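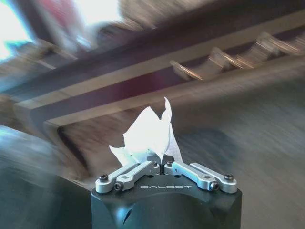 Vol. 5, No. 2

4.2 Small waste in the formal living room

In the kitchen the way of small waste is short. The person who peels a vegetable stands already near the bin, and the peel goes into it almost without a decision. In the living room the situation is different, and especially in the type of room which we call formal in this paper, following the scheme of Jatoi. Such a room is furnished for receiving guests. The large furniture has its fixed place, the surfaces are polished, and the objects for daily use are few. A crumpled tissue is the lightest object in such a room, yet in the diaries it is mentioned more often than any other object when people explain why they started to tidy.

The diaries from Titwood and Wukbridge contain over 400 entries which concern the living room. We read all the entries separately and then compared our notes. Where we disagreed, the entry was discussed until one reading could be accepted by both authors. The disagreement was mostly about the word "clear". Some writers use it for removing things from the room, while others use it for moving things to the side of the same table.

The room in Figure 3 belongs to the formal type. The coffee table is the center of the arrangement, and it is also the place where the tissue box is kept. This is a common position in our material. The box is within reach from the sofa, so it is easy to take a tissue. To dispose of it is less easy, and many diary writers describe a period of waiting in which the used tissue lies on the table, is held in the hand, or is pushed between the cushions. One writer from Wukbridge noted that she carried a tissue through a whole visit of her aunt and put it in her coat pocket at the end. She did not wish to stand up in front of the others.
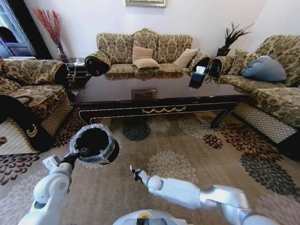 A glossy table top makes this waiting period shorter. Any paper left on a dark and reflective surface is seen at once from the door, and the writers who own such a table report that they clear it several times in an evening. Writers with a light, matte table report this less often. We do not want to say that the table causes the tidying, as people who choose a formal table may also be people who like to tidy. But the writers themselves give the table as their reason, and we take this reason seriously.

The patterned rug works in the opposite direction. A tissue on a beige ground between large dark flowers is not so easy to notice, and crumbs are harder still. In the Titwood diaries the rug is cleaned on a regular plan, in most cases together with the hall, whereas the table is cleaned when somebody sees that it needs it. We call these two habits planned clearing and prompted clearing. The difference will be used again in the next section.

About the bin itself the opinions are divided. A part of the households keep no bin in the living room, and they explain that a bin does not suit the furniture. Others keep a small one beside the sofa or behind a curtain, with a bag inside. The bag is a subject of its own. Several writers find that a clear bag which hangs over the rim looks untidy, and they fold it down or press it flat against the outside. One of them wrote that she changes the bag before guests arrive even when it is almost empty. In the interviews, which Nahuel Fuentealba carried out in October, she added that she had never thought of this as cleaning. For her it was a part of preparing the room, together with placing the cushions.
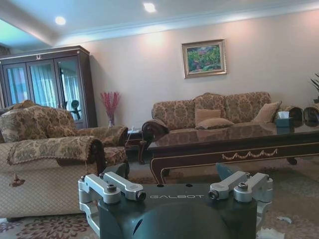 Figure 3. Living room of the formal type: display cabinet, damask sofa with cushions, and painting in a gold frame.

Cushions were coded as small objects too, although they are of course not waste. They are moved by everyone who sits down, and in many diaries putting them back is the last step of the evening. The display cabinet, on the other hand, is almost absent from the entries on daily tidying. It is opened for dusting, and some writers could not remember when they did this the last time. Glass doors are mentioned more frequently than the contents behind them, mainly on account of fingerprints.

The second reading of the entries was done by Dennis Bloxham, who suggested to treat the coffee table and the sofa as one zone. We have followed this suggestion in the tables of the appendix.

Home Current issue Archive For authors Search

Sinari Papers on the Home | Contact the editors | All rights reserved | Back to top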